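Is there any real rule for when to throw out a take?

I fold laundry with a hand-held gripper for Likis, and the guide we got (Tristeck wrote it, 14 pages) says to reject any take that is "not clean." Nothing on what clean means. My lead says up to 3 regrasps is fine. Is that from a standard or did he make it up?

2 answers

Marion Sutherland
He made it up. So did whoever told me 5 when I was at Flallholm. I've yet to see a published standard that gives a regrasp limit for cloth, and I'd be wary of anybody who quotes one without a page number. Ask for the rule in writing, with the date it took effect.

What I'd want pinned down is the start state. Light-blue things on a printed bedsheet, label end away from you, hem more or less straight. 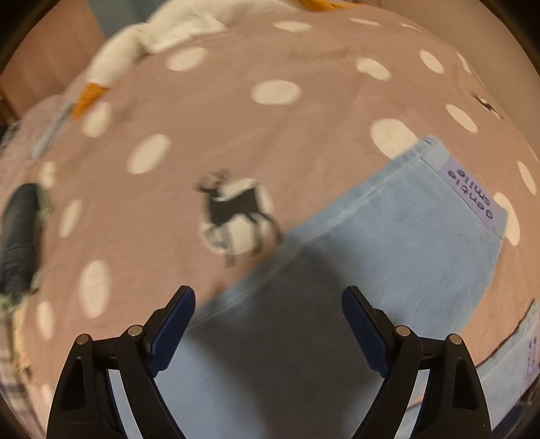
If two people can't agree on what counts as the start, a regrasp limit won't save the data. Same goes for the end. "Folded" is not a rule either. And keep your rejects, with a note why. Guides that tell you to delete them make me suspicious.

Shoaib Mughal
we used the Savchuk checklist, it's ok. just do what your lead says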